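Lists > flindurwood-data > Archive > Thread

Previous message | Next message | By thread | By date | Reply

Re: how many clothing episodes before we train again?

Sunday, August 23, 2026
Posted by: Flindurwood list member, Trindeck bench

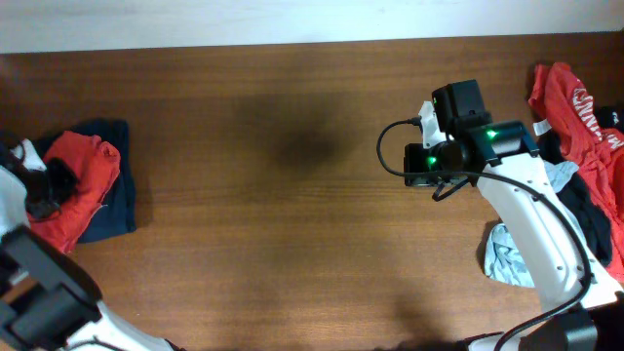 Trindeck bench, two-arm clothing task, middle of the table clear.

Replying to the earlier message, quoted here so the numbers are in one place:

> We have 1,752 clothing episodes on the server after the last sync.
> The target we agreed on was 3,000 by November. Ilport has asked
> whether we can stop early and train on what we have. Also, is
> anyone still recording with the piles on both sides, or did
> everybody move to the single pile?

I would not stop early. The 1,752 includes everything from the first two weeks, when we were still changing the start pose, and I don't trust those as much as the rest. If Ilport wants a first run on the current set, fine, but please keep recording while it trains.

On the piles: Trindeck is still recording with clothes on both sides. There is red clothing in both piles, and I would like to keep it that way for now. In the last run the policy seemed to go by color more than by side. It would reach for a red thing wherever it was. Mixed piles should help with that. The dark clothes are harder for the operator too, mostly when a navy or black piece is bunched up against another one.

Things I'd ask everyone to do the same way:

- Start with the center of the table clear.
- Don't smooth the shirts out between episodes. Drop them and leave the folds.
- Leave printed shirts in the mix. Liem took theirs out and I think that was a mistake.
- Check that the wrist cable has enough slack before the first episode. We lost 22 episodes to a snagged one.
- If you drop a garment and pick it up again, keep the episode and tag it "regrasp". Only delete it if the software crashed.

One open question is the lighting. There is a soft shadow on the wood at our bench, and Liem has much flatter light. I'd leave both as they are and write the bench name in the notes field so we can split on it later.

We can do 28 episodes in a session with one operator. More than that and the motions get sloppy toward the end. If Liem can send their session count I'll update the sheet.

> Last thing, the upload script skips files with a space in the name.

Yes, same for us. I rename them by hand before the sync. A fix would be welcome.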